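Unit 4: Putting Things Off, and Other Full-Time Jobs
Course notes, Brerkbridge Evening Program
Oriana Echeverría

14 shares | 3 comments

Last time we did goal setting, and most of you left with a lovely goal. Tonight is about the part where you go home and reorganize the spice rack.

First, a definition, so we all mean the same thing. Procrastination is delaying something you meant to do while expecting to be worse off for it. Resting doesn't count. Waiting for information doesn't count either, unless the information is how many episodes are left.

The Vasiliauskas worksheet (page 2 of your packet) asks you to write down one task you have been avoiding and the feeling that shows up when you think of it. Please write a feeling. "Busy" is a schedule. Last July's group had 84 worksheets between them by the end of the course, and the word that came up most was "dread," followed by "bored," followed by a drawing of a cat.

Once you have the feeling, shrink the task until the feeling loses interest. "Do taxes" becomes "find the envelope." If you still don't want to find the envelope, the step is "stand up." I have spent whole mornings on "stand up" and am not ashamed of them. 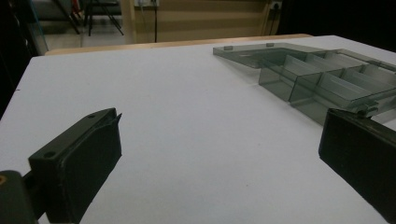
Next, pick a start time and a place. A finish time is optional and usually fiction. Write it as a plain sentence: "After I pour my coffee, I will open the letter at the kitchen counter." Leave out "try to." You know what "try to" means when you say it, and so does everyone you live with.

A word on apps. Several of you asked about Collska, and I have used it. It sends reminders. I now have 400 reminders. If you already ignore your mother, a phone has very little chance.

For next session:
- Finish the worksheet, both sides.
- Do one ten-minute start per day. Stop at ten if you want to.
- Note what you did instead on the days you skipped. Be specific; "stuff" will be handed back.
- Read the short chapter on self-forgiveness. People tend to put this one off.

Late worksheets are accepted, with a sigh.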